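4. Setting up the Volholm water filter

4.1 Before you start

Read this section through once before turning off the water. The Volholm under-sink unit connects to the cold water line only. Do not fit it to the hot line or to a rainwater tank that has no sediment screen.

Check that the carton contains the filter head, one cartridge, the mounting bracket, a length of white tubing and the bag of fittings. If a fitting is missing, contact the Stosden service desk and quote the batch code on the carton flap.

4.2 Mounting the bracket

1. Clear the cupboard and wipe the side panel dry.
2. Hold the bracket against the panel, leaving at least 200 mm below it so the cartridge can be dropped out later.
3. Mark the screw holes with a pencil and drill pilot holes. Check what is behind the panel first.
4. Fix the bracket with the screws supplied. Do not use a power driver for the last few turns.
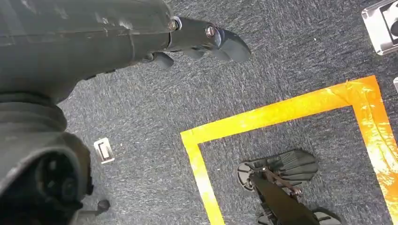 Can the unit be mounted on its side?
Mount it upright only. Air collects in the head when the unit lies flat, and the flow at the tap becomes uneven.

4.3 Connecting the tubing

1. Turn off the cold water at the stop tap and open the kitchen tap to release the pressure.
2. Fit the tee piece to the cold line. Tighten by hand, then a quarter turn with a spanner.
3. Cut the tubing square. An angled cut will leak.
4. Push the tubing firmly into the port marked IN until it reaches the second stop. Tug it gently to check that it holds.
5. Run the second length from the port marked OUT to the filter tap.

Caution: Mains pressure must not exceed 1000 kPa. If yours is higher, have a licensed plumber fit a pressure limiting valve first.

4.4 First flush

Insert the cartridge and turn it clockwise until the arrows line up. Open the stop tap slowly and look for drips at each joint. Run the filter tap for 10 minutes and discard the water. Grey or cloudy water is normal at this stage; it is fine carbon dust from the new cartridge.

Note: Flush again for 5 minutes if the unit has not been used for a fortnight.

Units with the older Tanabe head take a different cartridge. See section 7 for part numbers.

Section revised July 2023. Checked by Ivana Tapia.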